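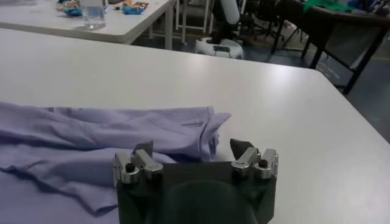 Open lab day at Releo, Pluladov: my thread from the folding table

OK so on Wednesday I finally got into the Releo open lab day and I have a LOT of feelings about a lavender shirt. Thread, sorry in advance to the people who follow me for bread.

If you don't know them, Releo is the robot company upstairs in the Pitkänen building, over the tile store. I've walked past that door for years thinking it was an insurance office. Once a season they open the lab for an afternoon and you sign up online and the slots go fast.

They take groups of eight. My group was me, a couple of high school kids with a very patient mom, a retired guy who used to fix sewing machines (best questions of the day by a mile), and some folks from the community college.

You get a sticker, you get a talk about where not to stand, you get a second talk about where not to stand. Then they walk you in.

First thing I noticed: it looks like a place where people work! Snacks on the tables, chairs shoved together, a bright green cloth dumped on a table at the side. I'd been picturing something like a dentist's office.

The project is called Nameo and the whole point of it is laundry. Clothes on a table, robot arms, go. I came in thinking "cute." I left thinking I've never given a shirt collar the respect it deserves.

So the shirt starts in a heap. They don't lay it out nice for the robot. One of the engineers picks it up, scrunches it, drops it, and walks away. The sewing machine guy said "that's mean" and she said "that's Tuesday" and I would like to be her friend.

And then there's this long wait where the arms hang there with the gripper wide open and you're all leaning in like it's golf. I caught myself holding my breath for a SHIRT.

What got me is how hard it is to find the edge of anything when cloth is balled up. You and I just grab and shake. The arm has to pick a spot, pinch, lift a little, and find out what it's holding. Could be a sleeve. Could be the back. Could be two layers of the front that really don't want to be separated.

First try I saw: it pinched the collar, lifted, and the whole thing slid right back down. Little groan from the group. The kids clapped anyway, which was sweet.

Second try: it got hold of something near the hem, pulled, and suddenly you could see a shirt! Like when somebody finally says the name of the actor you've been trying to remember.

I asked if thin fabric is easier. Nope! I figured less stuff, less trouble, but the engineer said thin cloth clings to itself and takes every wrinkle you give it. Heavy towels are their warm-up. A light shirt with a collar is what they bring out when they're feeling brave or when visitors are coming.

The sewing machine guy nodded through all of that like he was in church. Then he told us satin lining was the worst thing ever invented. No notes.

You'd also think the fingertips would be soft, like a hand. They're stiff angled pads. I asked if they'd tried rubbery ones and she said they've tried everything, and there's a drawer. I asked to see the drawer. I was not shown the drawer.

There's a log sheet taped up by the door where they write down every attempt on this shirt since they bought it. When we walked in it was at 545. The poor thing! I asked if it ever gets washed and she said yes, and then they have to get used to it all over again because it comes back softer.

Halfway through they let us try it ourselves. Not with our hands, with the controls. You move, the arms copy you, and the shirt laughs at you.

I was so confident. I fold laundry every week of my life. I got one sleeve tucked under and then dragged the entire shirt sideways, and it took me three tries just to let go of it without pulling the fold back open.

Letting go!! It's the letting go that kills you. You don't feel anything through the controls, so you think you're clear and you're still pinching a thread of hem, and you back away and bring your beautiful fold with you.

The younger of the two high schoolers did it better than all of us, obviously. She barely moved. Tiny little motions, waited, tiny motion. Her mom said she's never folded a shirt at home. I believe it and I also think that's about to change.

They save the good runs that people drive by hand and the robot learns from those. So I asked if mine would get used. There was a pause. "We keep the other ones too," she said. Very kind. 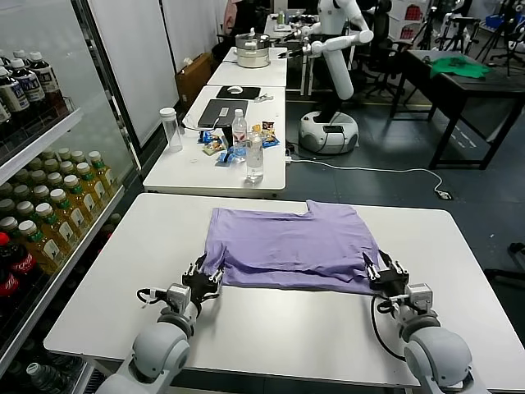

Pluladov Tinkerers, Robots & Sewing Group

Second half of the thread, now with my club hat on, because I promised the group a proper report and this is it.

By this point the shirt was out of its heap and spread across the table, with a gripper down at each of the near corners, and I want to talk about corners for a sec. Corners are the entire game. Once you have both of them you've got a tool in each hand. Before that you're fishing.

Anybody in the group who's done pattern cutting will get this right away. You spend all your time getting the cloth flat and square and then the cut itself takes no time at all. Same deal. All the minutes go into the boring part.

The lower layer likes to peek out from under the top one and then your fold is crooked before you've started. I asked why it doesn't smooth the shirt out first with the flat of the gripper, like you'd do with your palm. They're working on that! Sometimes it helps and sometimes it plows up a fresh set of wrinkles. So, me with a fitted sheet.

Speed, because you'll all ask: slow. Go make coffee slow. They could run it faster but then the cloth flies around and the arm is reaching for a place where the sleeve used to be.

Noise, because I always ask: hardly any! A soft whirring when the arms move. Louder than my fridge, quieter than my sewing machine. You can chat right over it.

There's more going on in that room than shirts, by the way. A tall white robot on a wheeled base works at another table with a big steamer pot, the kind with a clear domed lid. We weren't scheduled for that one and I craned my neck so hard. Lids are next season's open day, they said. I will be camping on the sign-up page.

Somebody in our group asked when we can buy one for the house. The answer was a long friendly speech with no date in it. They talked more about hotels and hospitals, places with mountains of the same item. Same towel, same gown, all day.

And the college folks asked about jobs, which I'm glad they did. The engineer didn't brush it off. She said the laundries they talk to can't keep people on the folding line, and she also said she'd be lying if she told us she knew how it shakes out. I respect that answer more than a slide.

Stuff for our own bench, while I remember it: they mark their table height and never change it. They keep one plain light tabletop and put only the garment on it. They write down the attempts that go wrong with a couple of words each ("lost hem," "grabbed both layers," "shy sleeve"). I'm stealing the log sheet. I'm stealing "shy sleeve" too.

We are NOT building two arms, before anyone starts. I know you. But I do think we could do a one-gripper handkerchief thing on the old frame from the plotter. A square! With four honest corners! Let's talk about it at the September meeting.

Also they take donated clothes. They want shirts with collars, kids' sizes, anything with odd buttons, and they're weirdly excited about ruffles. Clean please. I'm putting a box by our door and I'll carry it over before the next open day.

If you want to go: sign up early, the last slot is 8 in the evening and it's the one with space. Wear shoes you can stand in. Eat first. Ask to drive, they only offer it if somebody asks, and go after the teenagers if you're vain about it.

Did it fold the shirt in the end? On our visit it got there once, with one sleeve sticking out like it was hailing a cab. We cheered so loud somebody came in from the hallway to check on us.

Then the engineer picked it up, gave it a shake and dropped it in a heap again, and I swear the whole group went "noooo."

Anyway, I came home and folded a basket of laundry and paid attention to my own hands the whole time, and now I can't fold a shirt without thinking about it. If you've been to one of these days, tell me which table you got! And if you got a peek in the drawer I need to hear everything.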